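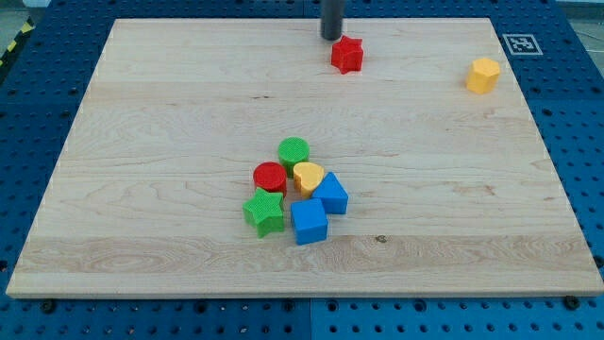 Big Wooden Boards: How I Keep Mine Flat, Clean and Nice to Touch

10/1/20

I own far too many boards. Bread boards, a pastry board that takes up half the counter, a couple of plain slabs the kids drag out for puzzles and blocks, and one in the garage that I glue things on. I love them all! A good pale board makes whatever you put on it look better, and it will last for years if you give it a few minutes now and then. These are the things I do, in no special order.

Wash both sides, even if only one got dirty

This was the tip that changed everything for me. Wood moves when it takes on water, and if the top gets soaked while the bottom stays dry, the board cups. So wipe the top, flip it, wipe the bottom. Warm water, a drop of dish soap, a cloth that's been wrung out well. Never leave it in the sink (I did this once with a maple one and it rocked like a little boat for a month).

Dry it standing up

Towel it off and stand it on its long edge with air on both faces. I lean mine in an old dish rack from Tadby that lost its cup hooks years ago. If you don't have a rack, two wooden spoons under a flat board will lift it enough for the air to get in.

If it has already cupped

Don't throw it out! Lay it hollow side down on a damp towel overnight, put a few heavy books on top, and look at it in the morning. It won't always come back all the way, but I've rescued three this way. My neighbor Nabil Zein swears by clamping his to the workbench with two straight scraps across it, and his are flatter than mine, so he may be on to something.

Raised grain and fuzzy spots

A board that feels rough after washing is easy to fix, and this is my favorite job of the lot. Wet the surface lightly, let it dry, then sand with the grain. I start at 120 for anything with real scratches and finish at 220. For play boards and anything small hands will slide across, I go up to 1000, and oh, it's lovely. I did try 2000 once and couldn't feel any difference, so save your arm.

Do the edges too. Fold the paper over your finger and run it along the rim a few times until the sharp corner is gone. It takes a minute and you'll notice it every time you pick the board up.

Oil

Food-grade mineral oil, the plain kind. Pour a puddle the size of a coffee cup, push it around with a rag, leave it overnight and wipe off what's left. A dry board wants this maybe once a month, and mine get an extra coat in June when the windows start staying open. Widad Nseir, who wrote in after my last page on spoons, melts a bit of beeswax into hers (one part wax to 8 parts oil) and says water beads right up on it. I tried it on the pastry board and I'm hooked.

Boards used only for play or crafts need much less. I oil those twice a year.

Marks and stains

Crayon: wipe with a little oil on a cloth, then soap.
Marker: rubbing alcohol on a cotton ball, quick dabs, then re-oil the spot.
Beet juice: coarse salt and half a lemon, rub, rinse, dry.
Glue: let it harden and lift it with a plastic scraper, going with the grain.

Little dark knots aren't stains, by the way. I once scrubbed at one for ten minutes. Leave them alone, they're pretty.

Stopping the slide

A board on a slick counter will creep. A damp dishcloth underneath works for bread dough, but take it away afterward so the bottom can dry. For a board that stays put all day I like small stick-on rubber feet, one near each corner. They leave a gap for air as well, and they peel off when you want to use the other side.

Next time I'm doing rolling pins, so send me your questions about handles that squeak.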